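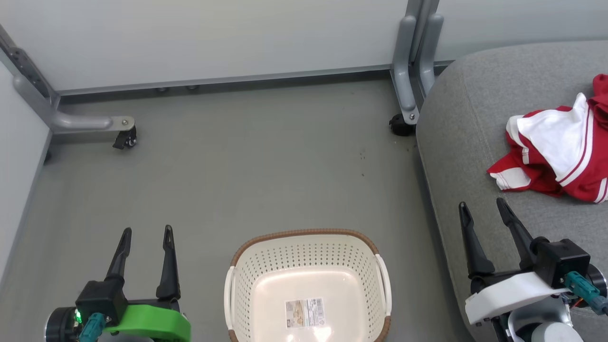 Laundry month, part two

So I promised an update on the clothes task and then went quiet for most of September. Sorry! The short version is that we have been collecting demonstrations all day, every day, and by the time I get home I don't want to look at a keyboard. But a few of you wrote in with good questions after the last post, so let me catch you up.

Quick refresher for anybody new. I work on a small team that teaches a two-armed robot to do chores, and we do it by showing. One of us drives the arms by hand through the whole job, the software saves the camera views and the joint positions, and each run like that becomes one example (we call them episodes). Pile up enough episodes, train a policy on them, and then you stand back with your hand near the stop button and see what it learned.

The task this time is picking clothes up off the furniture and putting them in a basket. Sounds tiny, right? I thought it would take us a week.

Where we are

Our target for this task is 700 good episodes. As of this morning we have 679 that passed review, and 87 that didn't. I'm weirdly proud of the 87, and I'll get to why in a minute.

The internal name for the project is Grukby, which came out of a random name generator and which everybody now says with total seriousness in meetings. The recording software is called Prelero. I have feelings about Prelero. It is great at saving data and terrible at telling you that it has stopped saving data, so I've picked up the habit of glancing at the episode counter every time I reset, sort of like checking the stove before leaving the house.

How a run goes

I put the garment somewhere on the seat, set the basket down on the floor between the arms, open both grippers and start recording. Then I bring one arm over, pinch some fabric, lift, swing across, let go. If it all goes well I'm done before I've thought about it. Then everything goes back and I do it again, with the clothes bunched up a different way.

The bunching is the part I got wrong at first. In my early episodes I'd drop the shirt or whatever it was in pretty much the same lump in the same spot, because that's what your hands do when you're on your fortieth reset and thinking about lunch. The policy trained on those was fantastic as long as you gave it that exact lump! Move the lump over by the width of a hand and it would reach confidently for nothing, close on air, carry the air over to the basket and release it. Very gracefully, too.

So now I crumple on purpose. Some resets I toss it from standing height. Sometimes there's a sleeve hanging down, sometimes it's all balled up near the far edge where the arm has to really stretch. I also nudge the basket between runs, a bit closer, a bit turned, so the robot has to look for it and can't just memorize a spot on the floor.

Fabric on fabric

A reader asked why we don't just start with a table. We did! Tables were the summer. A soft seat is a whole different animal, because the fingers can press into it without anything clicking or stopping you, and if you go in too deep you end up pinching the upholstery along with the sleeve. From the driver's side there's hardly any warning. You lift, and the arm kind of hesitates, and then you realize you're trying to put the furniture in the basket.

What works for me is coming in shallow and at an angle, with the fingers wide open, and closing on a fold that's already standing up. If there's no fold standing up I use one finger to push the cloth until it makes one. That little push turned out to be my favorite thing in the whole dataset, because a few training rounds ago the policy started doing it too, on a garment position I'm pretty sure I never recorded. I yelled. People came over.

About those 87

They're the runs where something went wrong: cloth dropped halfway, a sleeve left hanging over the rim, a grab that slid off, the basket bumped so it skated away. Stoltov, where I worked before this, would have deleted every one of them. Here Mwende Langat does our review, and she talked me into keeping them in their own folder with a note on each one. Her argument is that we'll want them later for teaching a success checker, the bit of software that looks at the end of a run and says yes or no. You can't teach it what a no looks like if you've thrown them all out.

She also has stricter taste than I do. I'd have passed plenty of runs where the clothes landed half over the edge of the basket. She won't. In is in, she says, and a sleeve on the outside is a fail. I grumbled about it for a day or so and then looked at how the policy trained on my looser set behaved, and yep, it was draping things over the rim like a hotel towel. Point to Mwende.

Stuff people asked

Does it hurt your arms? A bit, in the shoulders. I do 2 long sessions a day with a proper break in between, and I sit down for some of it now. The quality of my episodes drops when I'm tired, and it shows in the data as these little dithering motions right before the grab. The robot will learn your dithering, by the way. It learns everything.

Do you use both hands every time? No, and I probably should have used the second one more. Most of my episodes are one arm working and the other one hovering. There's a batch where I hand the cloth from one gripper to the other, and those are slower and messier but I think they'll matter once we move on to bigger things like sheets.

Can I see the data? Not yet. We're talking about sharing a piece of it, and if that happens I'll post it on the blog.

What's next

Twenty-one more episodes and then we train on the full set. After that the arms go over to Muriithi, our name for the mock apartment setup, and I get to find out whether anything I recorded holds up with different furniture and different light. My guess is that it'll find the clothes fine and get confused by the basket, but I've been wrong about every single guess on this project so far, so take it for what it's worth. Mwende thinks it'll be the other way around. There's a coffee riding on it.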